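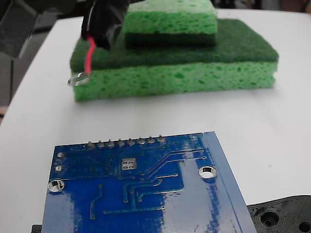
How to Clean Flux Off the Back of a Circuit Board
by Khanyisile Mathebula
Updated 14/03/2026

You have finished soldering. The thing works, or at least it lit up in a way that suggested intent. Then you turn the board over and find that the underside looks like somebody ate a glazed doughnut over it.

The glaze is flux residue. It is sticky, it collects dust and cat hair, and some kinds will slowly eat the joints you were so proud of an hour ago. Getting it off is a dull job that takes most people 20 minutes the first time. It can also be done very badly, as I know from having done it that way for years.

Do you even need to?

Read the label on your solder. If it says "no-clean," you may leave the residue where it is and get on with your life, and plenty of sensible people do. If it says "water soluble," you have no choice, and you should do it today. Rosin flux sits in between. I clean it anyway, partly so I can see my joints and partly out of vanity.

Skip all of this for boards with a bare microphone, an open relay, a speaker or a trimmer pot you can't mask off. Cleaner gets into those and carries dissolved flux along with it, and then you have a new hobby, which is replacing trimmer pots.

What you need

Isopropyl alcohol, 90 percent or stronger. The 70 percent bottle from the bathroom cabinet is nearly a third water and leaves a white haze that looks worse than what you started with.
A stiff brush with the bristles trimmed short. An old toothbrush will do. Mark it clearly.
Lint-free wipes or a worn-out cotton T-shirt.
Two kitchen sponges, the ordinary two-layer kind with a scouring side.
A small glass or metal dish.
Nitrile gloves, if you like your fingertips.
A white or light work surface you don't mind wiping.

About the sponges, since I get letters. They do not touch the board. The scouring layer is made to take burned rice off a pan and will do the same for your solder mask, your printed labels and possibly a trace. The soft side is kinder, but it snags on clipped leads and leaves crumbs of itself behind, so that you end up picking green fluff out from between pins with tweezers. I did this once to a Womley clock kit and was still finding bits in July.

What sponges do very well is hold things up and mop things up. One goes under the board as a cushion and the other stays beside it for spills. If you have a big one and a small one, stack them and you get a step, and a step is a handy thing to lean a board against while it drains.

Before you start

Unplug everything. Take out the battery. If the board has large capacitors, or came out of anything that plugs into the wall, stop here and learn how to discharge it safely from somebody more qualified than me. Alcohol and electricity are a poor match, and the fumes burn just as happily as the liquid.

Open a window. Turn the soldering iron off and put it somewhere else. Zanele Coetzee, who taught the evening class where I learned this, wouldn't let the alcohol out of the cupboard until every iron in the room was cold, and I have never found a reason to argue.

Step 1. Trim first

Clip any long leads before cleaning. Long leads shred wipes, and clipping afterward just cracks off fresh crumbs of flux. Wear glasses. The clippings go for the eyes every time.

Step 2. Set the board at an angle

Lay the board component side down, with the long edge resting on a dry sponge so the whole thing tilts toward you. You want the dirty alcohol to run off one edge. On a flat board it spreads out, settles under the chips and dries there, and you'll have moved the mess to a place where you can't reach it.

Tall parts will make the board rock. Fold a piece of T-shirt under the low corner.

Step 3. Wet a small area

Pour a little alcohol into the dish and dip the brush. Work on a patch the size of a large stamp, starting at the top. Let it sit for a slow count of ten. This is the step everybody skips, and then they scrub like they're cleaning a barbecue. Old rosin may need a second soak.

Step 4. Brush, then blot before it dries

Brush in short strokes, downhill. When the alcohol turns cloudy or yellowish, lay a wipe flat over the patch and brush through the cloth. The bristles push the liquid up into it. Lift the wipe straight off and don't drag it.

The timing matters more than the elbow grease. Alcohol doesn't make flux vanish, it only loosens it, and if you let the puddle dry you will have a thin, even, beautifully distributed coat of flux. Some boards on my shelf have been varnished this way.

Step 5. Fresh alcohol for the last pass

Throw out what's in the dish and pour more. Go over the whole underside once, quickly, and tilt it to drain. Any drips on the table get the second sponge, soft side down. Keep that one dry until you need it and don't send it back to the kitchen afterward.

Step 6. Let it dry properly

Stand the board on edge against something soft and leave it alone for an hour. Alcohol hides under chips and in connectors. A hair dryer on cool will speed things up. A hair dryer on hot will speed up other things.

Step 7. Look at it

Tip the board under a lamp. Clean solder mask has an even shine. Rainbow smears or dull patches mean flux is still there, so repeat steps 3 and 4 on those spots only. While you're down there, check for bridges between pins, dull joints and holes you forgot. I find at least one of these every time.

If it's gone white

A chalky film is usually water from weak alcohol, or rosin that has been half dissolved. Go back over it with the strong stuff and a clean wipe. If you used water-soluble flux, alcohol alone may not shift it. Rinse with warm distilled water, then alcohol, then give it a long dry overnight.

If it's still tacky the next day, your wipe was probably saturated. Use more wipes than feels reasonable.

Putting things away

Cap the bottle first. Spread used wipes out flat outdoors until they're dry before they go in the trash. Rinse the brush in a splash of clean alcohol and store it well away from the bathroom. Bheki Jacobs, if you're reading, it was the blue one.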